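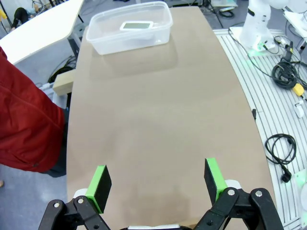
Drop-off and repairs: common questions

2 min read

Where do I bring stuff?
Furard front counter, Rutkowska entrance. Not the loading door. Open 7 to 2, closed most of April for the move.

Do I need an appointment?
No. Mornings are quieter. If there's a line, take a slip and leave your item in the tray with your name on it.

What do you fix?
Clocks, kitchen scales, timers, indoor thermometers, small radios, desk lamps. Things you can carry in one hand, basically. No phones, no microwaves, no TVs. Please stop bringing microwaves.

My screen is faded, is that the battery?
Usually yes. Try new ones first, both at once, not one old and one new. Look for white crust on the contacts. If there is some, a cotton swab and a little vinegar, let it dry completly, try again. Still faint? Bring it in.
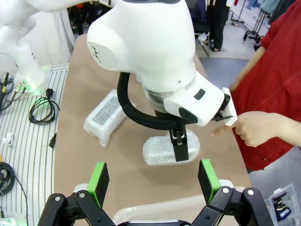

And if you do bring it in, take the batteries out and put them in a separate bag. We've had leaks.

How much?
Looking at it is free. Clock and timer repairs have a flat price, posted at the counter. Anything that needs a part, we call you before ordering.

How long does it take?
A week if the part is here. Longer for Kullov scales, the springs come slow. Sugeng Rahman handles all the scales and he's in mornings only.

I lost my ticket.
OK. Email or come by, tell us what it is and the name you gave. Ticket numbers start at 102 this season so if yours is lower it's from before the move and it's in the back cabinet. Ask for Kelechi Briggs.

The screen is totally blank. Worth fixing?
Depends. Could be a loose ribbon inside, easy. Could be the display itself, and then a new one is cheaper nine times out of ten. We'll tell you which.
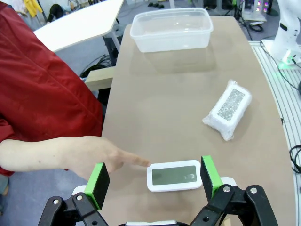

Small white unit with a gray-green screen, flat on the table.

Do you keep things nobody picks up?
165 days. Then it goes to the parts bin. We do try calling first, so leave a number that works.

Can I watch?
Sure, if theres a stool free.

Do you sell Plollix batteries?
Not any more. Hardware store across the street.

Shares 7 | Comments 2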